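5.3 Setting the grasp label threshold for soft objects

Applies to Kavov Label Tool, revision 2021-04-13. 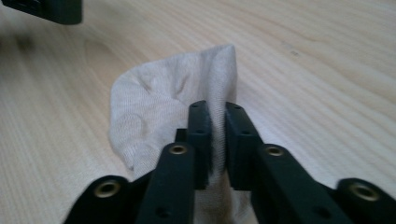 Figure 12. Bunched fabric pinched between the two finger pads, as used for the "closed" label.

The Kavov tool marks each video picture as open, closing or closed. For hard objects the default values are good. Thin fabric needs a lower width threshold, or the tool will write "closed" when the fingers are empty.

1. Open the session in Kavov and choose Labels > Grasp.

2. Set Object type to Soft. The field Minimum width now shows 4 mm.

3. Move the slider to the first picture where both pads press the fabric. In Figure 12 the fabric stands up in the narrow gap between the pads. Press K to save this picture as the key.

4. Enter 300 ms in Hold time. A shorter closing is then ignored.

5. Press Run. A session of 500 pictures is processed in one pass.

6. Look at the width curve. It must become flat after the key. If it still goes down, move the key later and repeat step 5.

Note: Folds of the fabric can hide the lower part of the pads. The width is measured from the finger joints, so the curve stays valid, but the contact mask can have holes. Fill them with the Brush before you export.

Caution: Do not change Object type after step 5. The tool deletes all keys of the session and does not ask you to confirm.

7. Choose Export > Omholm format. The planner does not read files made with a version before 196.

If the planner reports "no closed state", see section 5.6 or write to Wubit Gebremichael at the Drunonham office.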